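4.2 Do care labels predict how long a winter jacket keeps its warmth?

The claim that a quilted jacket loses most of its warmth after a few washes is repeated so often in shopping guides that few writers bother to cite it. We traced the citations where they existed. Most led to one another, and the rest led to a single trade leaflet from Westen that gives no sample size and no description of the washing machine used. We do not think this supports the advice usually built on it, which is to wash such garments once a year or less.

Our own survey went to 1000 households, of which 557 returned a usable form. That response is respectable, but it should not be oversold. People who answer questions on laundry are probably people who care about laundry, and their jackets may be treated better than most. We also asked respondents to rate warmth from memory, a weak measure by any standard. A person who bought a new coat last winter will judge the old one harshly whatever its condition.

With those limits in mind, the pattern is still awkward for the standard advice. Respondents who washed a jacket every month did not rate it colder than those who washed it once a season. What did track with complaints was storage. Jackets kept squashed in bags or under other bedding drew more reports of flat filling than jackets kept on hangers or laid out on a spare bed (Figure 3). 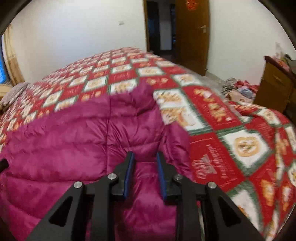 Areeba Mengal, Research Associate, Household Textiles

Figure 3. A quilted puffer jacket spread over a patterned fleece blanket.

We would resist reading this as proof that storage matters and washing does not. Both habits are self-reported, and both may stand in for something else, such as the price of the jacket or the size of the home. Obradović, in her comments on an earlier draft, argued that the storage effect would vanish once age of garment was controlled for. It shrank but did not vanish. A follow-up with measured loft is planned for April, using 100 jackets.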